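How I finally got the clothes rail under control

05/07/2024
By Sang-wook Woo

212 shares | 8 comments

I've lived with a freestanding clothes rail instead of a wardrobe ever since we moved into this flat, and for most of that time it's been a disgrace. Things piled on top of things, belts and cords trailing everywhere, and always one white shirt somewhere in the middle getting creased by a coat. I had a proper go at it in February and most of it has stuck, so I'm writing it down before I forget what I did.

First job – take everything off. Yes, everything! I dumped the lot on the bed, wiped the pole with a barely damp cloth and then went over it again with a dry one. You would not believe the grey line that came off on that cloth, and that line was heading straight for my collars.

Next, sort by weight before you even think about colour. Heavy things go at the two ends, over the uprights, where the rail doesn't sag. Light shirts and thin jackets go in the middle with a bit of breathing room. If you have to shove your hand in to get a hanger out, there's too much on there (I took eight things off mine and haven't missed one of them).
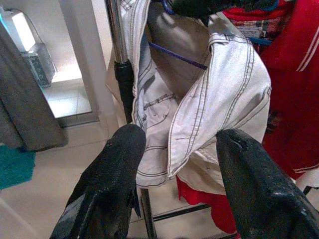
White clothes get their own rules in my house. Don't hang them next to anything dark and new, especially navy or black, until the dark thing has been through the wash a few times. Anything with contrast stitching gets washed inside out on a cool cycle, and I do the first wash on its own. Then shake it hard, pull the seams straight with your fingers while it's damp, and fold the collar down along its own line before you hang it up. That last bit saves me nearly all the ironing.

Hangers next. I use padded or wide-shouldered ones for jackets and keep the thin wire sort for nothing at all, they went in the recycling. Do up the top button and one in the middle so the front doesn't slither off to one side.

Cords, straps and drawstrings are the real villains, mind. Tie them in a loose bow or tuck them into a pocket, or they'll hook round the next hanger and you'll pull down three things when you wanted one. Bags I've moved off the rail altogether and onto a hook behind the door – they swing about and leave dents in sleeves.

I give the whole rail ten minutes when I change the bed sheets, and anything that has slid onto the floor goes either back up or into the wash.

3 comments today | Share this tip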